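Clear Tables Are Overrated

I have had it with the empty table. Every office makeover, every kitchen photo, every rental listing – bare wood, maybe one bowl. Like nobody has ever eaten an orange or charged a phone there.

So, tables. Ones with stuff on them.
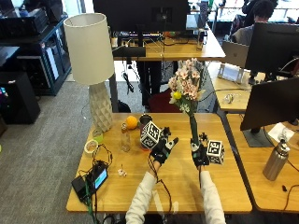
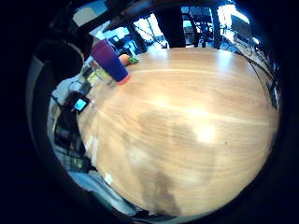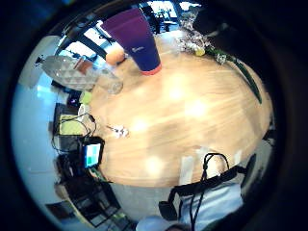
Marion Paterson

September 5, 2018

I like these tables. I would sit down at any of them. Fruit, something to drink from, cables, a bit of wood showing through where you could put your elbow. Flowers in the last one, with a lemon in there among them, and I can't think of a centerpiece in a magazine I'd want more. That purple tumbler next to the orange! A stylist would charge you for that.

Compare Huler, the furniture place out past the highway. Went in March for a desk. The one I liked was $634 and came with a little printed card on "living with less." Less what? I asked the sales guy where the lamp cord goes. He said most customers don't have a lamp on it. OK.

My argument, since my editor says I need one. A table is for being in the middle of something. If you have to put everything away before you can stop, you don't stop, or you never start. I've seen it at my own place. The year I kept the dining table clear I wrote no letters, fixed no lamps, mended nothing. It was a very nice table to walk past.

Fredy Nina, who I share an office with, disagrees and has told me so at length. He clears down every night. Drawer for tape, drawer for chargers, drawer for I don't know what. He says mess costs him time in the morning. Fine, but I've watched him open four drawers looking for the tape. Mine is on the desk. It's always on the desk.

And yes there's a line. Old food, no. A stack of mail so tall you're scared of it, no. I lost a check for $80 under a pile once and found it after it had expired, so I'm not going to pretend the pile is holy. If you can't find a flat spot for a plate, move something.

But move it over. A foot to the left. You don't need a bin with a label on it, you don't need the Jekton desk organizer my sister-in-law gave me (29 compartments, too small for scissors). And you dont need to panic when somebody's coming over. People relax at a table that has things on it. They pick stuff up, they ask what it is. Put them at a bare one and they sit there with their hands in their laps like it's the bank.

Cables I'll give you. Cables are ugly and I have no defense of them, except that everything I own seems to need one and they have to go someplace. On the table at least I can see wich one is mine.

Get some flowers. Doesn't matter if there's a vase. Leave the orange out where you'll eat it.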